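Prirkitz Egg Decorating Kit: A Review

My family has dyed eggs the same way for as long as I can remember, with vinegar, coffee mugs and a bent wire dipper that holds an egg for just long enough to get your hopes up. This year I let myself be talked into the Prirkitz kit, which promises "heirloom results in one afternoon." It took two afternoons, and I don't think my heirs will be fighting over the results.

I ordered it in February, when Easter still seemed like a reasonable thing to plan for, and we sat down with it on 8th April.

What you get

The box holds 14 dye tablets, a wax pen, a drying rack for 20 eggs and a booklet on the history of the decorated egg. The booklet is the best thing in there. It covers the old custom of dyeing eggs red, the beeswax patterns of Eastern Europe and the onion skins our great-grandmothers used because they had onions. My mother read it cover to cover while the rest of us were trying to open the tablets, which come sealed one by one in a foil that laughs at scissors.
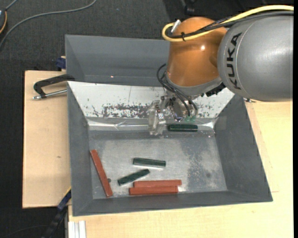

The dyes

Very good, once you're in. The red is a real red and the blue got there in eight minutes without any stirring. The yellow is the same yellow every kit has had since yellow was invented, and you could mistake a finished egg for one that had been left near a lamp. Skip the purple unless you like gray.

The wax pen

You warm the tip over a tea light, load it with wax and draw on the shell. The booklet shows stars, wheat and tiny deer. I made a number of blobs, one of which my niece kindly identified as a deer. To be fair to Prirkitz, the pen works as described and the wax flows evenly. My aunt, who learned on a pin stuck in a pencil eraser, made a whole border of wheat with it and then asked what the fuss was about.

The rack

Flimsy. The legs click into slots that are slightly too generous, and the whole thing leans when you load one side first. We went back to the upturned egg carton, as people have done for generations – it costs nothing and has never leaned.

Should you buy it?

If you want to try wax patterns, yes. The pen and the red dye earn their place, and I'd happily pay for those two and the booklet on their own. If all you want is a bowl of cheerful eggs by lunchtime, the cheap tablets at the grocery store will do it, and you can get into those with your fingers.

We ended up with egg salad until the following week. The deer went first.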